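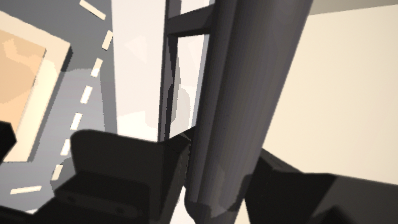 Gray cylinder with part of a ladder-like frame behind it, computer rendering.

I went to the Skindudix open day on Mon 6 March expecting a sales pitch, and for the first hour I got one. Skindudix runs an app store for Android phones, much smaller than the big one, and its claim is that every file it hosts is checked before you can download it. The company has two floors in Drirnilstead and had set out 20 chairs. Most were taken.

The talk was by Els Coppens, who heads the review team. She said the store carries some 2,000 apps and that 507 were turned away in January. I asked how many of those were malware and how many just had a missing icon or a bad description. She didn't have the split. To me that's the only part of the number worth printing on a banner, and they had printed it on a banner.

Upstairs was better. A reviewer took an app update, compared its signature with the last version, then showed us the new permissions it asked for. A flashlight app wanted contacts. It was held back while we watched, though I'd guess that one was picked in advance.

The scanner itself is called Fleda. It's licensed from a firm named Hoekstra, so "our own checks" on the website is a stretch. Coppens agreed the wording could be clearer. Older versions of apps get scanned once, on upload, and not again when the virus definitions change. I'd want that fixed before I put anything from there on a phone with my bank on it.

Coffee was free. I still scan my own APK files.

Contact | Copyright | Back to top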